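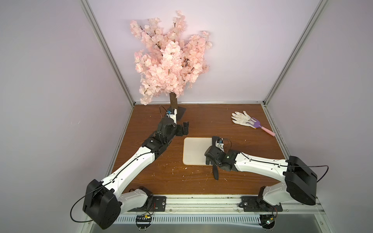 **Groto showroom, Tavisau: display and fire safety check**
1 January 2020

- [x] Artificial trees and silk flowers: flame-retardant labels present. Certificate for batch 343 expired in December; request a new one from Szekeres.
- [x] Tree bases stable when pushed at mid-trunk.
- [ ] Spotlights at least 300 mm from blossoms. Bay 7 measured 25 mm short. Move the lamp and recheck.
- [x] Exit route clear. Door closer slow but latches.
- [ ] Extension leads: one with cracked plug, removed from use.
- [x] Extinguishers in date, pins sealed.
- [ ] Dust on upper twigs, bays 2 and 4. Clean with a dry brush only.

Open items to be closed before the Ulska stock is unpacked.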